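June, bowl sorting, afternoon session

Nikola wants 826 demonstrations by the end of the month. I still can't see why that number and not half of it. We've been driving the arms by remote control, and I threw out 14 runs before lunch where whoever was driving (me, mostly) dithered over the rim and then pinched it at a silly angle. The model will learn the dithering. Birsen says it averages out. I would like to see that plotted.

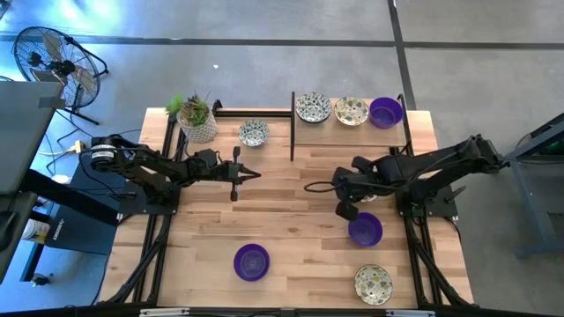
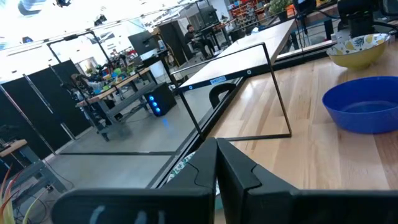 Clorklow's note claims their Rotent policy picked up stacking from hand guiding alone, in 2 evenings. No failure count given, no word on whether the bowls were ever moved between runs. I asked; no reply so far.

Tried varying the starting positions more. My success rate as a driver dropped at once, so I doubt the good figures from last week mean much. Some of that was just me remembering where things were.

To do: get three drivers on the same layout and compare grip angles. Hold back a set of layouts before any training, and keep Nikola away from it. Ask Birsen whether the delay on the left arm is in the log or only in my head.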